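## 4. Setting up the scale and getting a first reading you can trust

Most people skip this section. The maker's own quick-start card tells you to unfold the feet, press ON and start weighing, and it says the Feder kitchen scale "adjusts itself to any surface." I have had two of them on four different counters and I would not repeat that claim to anyone who bakes. It adjusts itself to a hard, level surface that doesn't move. On anything else it gives you a number, and the number looks exactly as sure of itself as a correct one.

Set aside half an hour. You need the scale, fresh batteries, a level (a short one will do) and something of known weight.

### 4.1 Batteries

1. Turn the scale over onto a folded towel. The pan scratches easily, whatever the box says about it.
2. Slide off the battery door and pull out the plastic tab.
3. Throw away the supplied batteries, or put them in a flashlight. The pair that came with mine gave a low-power warning within a week.
4. Fit two new AAA cells, both the same brand and both new.
5. Close the door until it clicks.

**Note:** Rechargeable cells run at a slightly lower voltage. The manual says this makes no difference. The low-battery symbol came on early with both sets I tried, and once it is on I stop believing the last digit.

### 4.2 Where to put it

1. Pick a spot on a solid counter, away from the fridge. A compressor kicking in can make the reading wander, and you'll blame the flour.
2. Stay clear of vents and open windows. A draft across a wide bowl is enough to move the display.
3. Lay the level on the counter front to back, then side to side. If the bubble is off, move the scale. Don't shim the feet with cardboard, which squashes over time.
4. Press down on each corner of the scale in turn. If it rocks, one foot is folded in or has a crumb under it.
5. Let the scale sit for an hour if it came in from a cold car or a garage.

> **Caution:** Do not set the scale on a cutting board, a silicone mat or a stack of anything. The feet sink unevenly and the error changes with the load, so you can't correct for it afterward.

### 4.3 Calibration

The box says "factory calibrated for life." I don't know whose life. Do it anyway, and do it again whenever the scale has been dropped or moved to another house.

1. With the pan empty, press ON and wait for a steady zero.
2. Hold UNIT until the display shows CAL. This takes longer than the manual says. Keep holding.
3. Let go, then press UNIT once. The display asks for a weight.
4. Set the calibration weight in the middle of the pan. Use tongs or a dry cloth to handle it.
5. Wait for PASS. Don't lean on the counter while you wait.
6. Take the weight off and check that the display goes back to zero. If it shows anything else, start over.

**Note:** A calibration weight sold cheaply online is a lump of metal with a number stamped on it. Mine, from Ghasemi, came with a certificate, and the certificate didn't name who had done the testing. I use it, but I also check it against a second weight from another seller. Two that agree are better than one that came in a nice case.

Coins are often suggested as a free substitute. Worn coins are lighter than new ones and sticky coins are heavier. They'll tell you if the scale is badly wrong, and that's all I'd ask of them.

### 4.4 The corner test

A scale can pass calibration in the middle of the pan and still be off at the edges. The manual has no test for this.

1. Put a 100 g weight in the center and write down the reading.
2. Move it to each corner and write down those readings too.
3. Compare. A difference of one gram is normal for a scale at this price. More than that, and you should send it back while you still can.

If you bought the larger model, repeat the test with something heavy. I used a jar of rice that the post office scale put at 1380 g. My first Feder read 1527 g with the jar sitting near the front edge, and the seller's reply was that I should "try to center items where possible." I got my refund.

### 4.5 Weighing with a plate or bowl

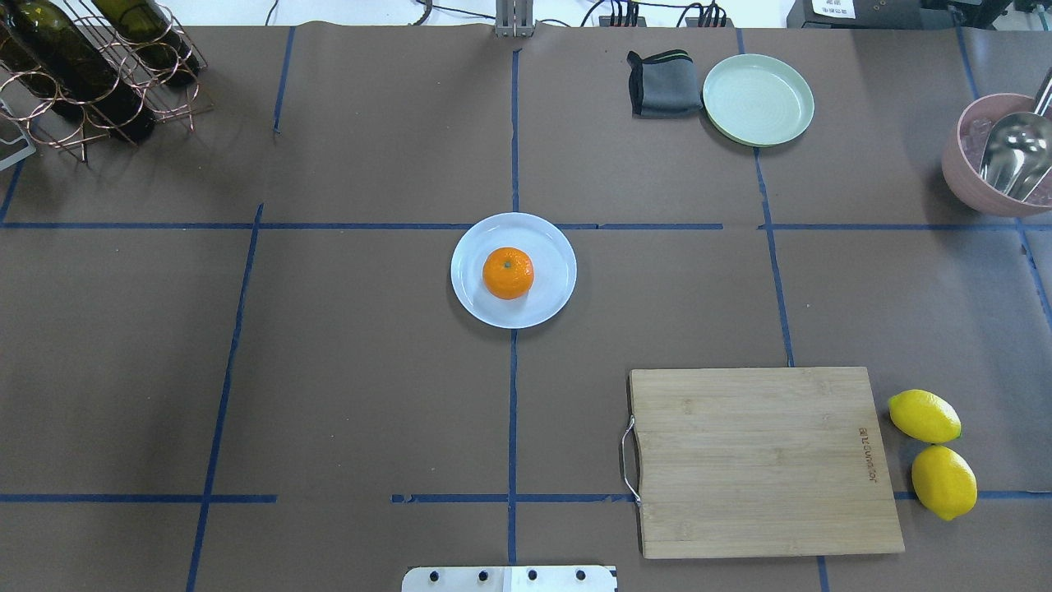

Grerton, February 24, 2019

I rewrote this part after Bhavana Varghese sent me her notes on the tare button. She found that her scale lost its zero when she took the plate off to load it and then put it back. Mine does the same. The steps now go like this:

1. Turn the scale on with nothing on the pan and wait for zero.
2. Put the plate or bowl on, centered. Check that no part of the rim hangs over the display or touches the counter.
3. Press TARE once. Pressing it twice switches units on some versions, and you may not notice until the dough is soup.
4. Add the food with the plate still on the pan. A piece of fruit should be set down gently and allowed to settle before you read it.
5. Read the number as soon as it stops changing.
6. To weigh another item on a different plate, clear the pan and begin again at step 2. Plates that came from the same box don't always weigh the same.

**Note:** Very small amounts are a weak point. If you add yeast a pinch at a time, the scale may treat each pinch as drift and quietly cancel it out. Add it all at once, or weigh it in a separate cup and tip it in.

> **Caution:** Never put a hot pan on the scale. The listing says "heat safe to 70 degrees" and doesn't say which kind of degrees. Ravindran Fernandes wrote to ask and was sent a coupon.

### 4.6 The phone app

You don't need it. The Prurkness app wants your location and an email address before it will show you the same number that is already on the display. If you still want it:

1. Turn on Bluetooth on the phone.
2. Open the app and choose "Add device."
3. Hold TARE until the symbol blinks.
4. Refuse the location request. On my phone the scale paired without it, though the app sulked and asked twice more.

Calorie figures in the app come from a list that users can edit. I looked up plain oatmeal and got three answers – treat them all as guesses.

### 4.7 Before you put it away

- Wipe the pan with a damp cloth. Never rinse the scale under the tap, even with the cover fitted.
- Store it flat with nothing on top. A cookbook left on the pan for a month will change the zero.
- Take the batteries out if you won't be using it for a while.
- Write the date of the last calibration on a piece of tape and stick it to the underside, clear of the feet.

Section 5 covers error codes, including the two that the printed manual leaves out.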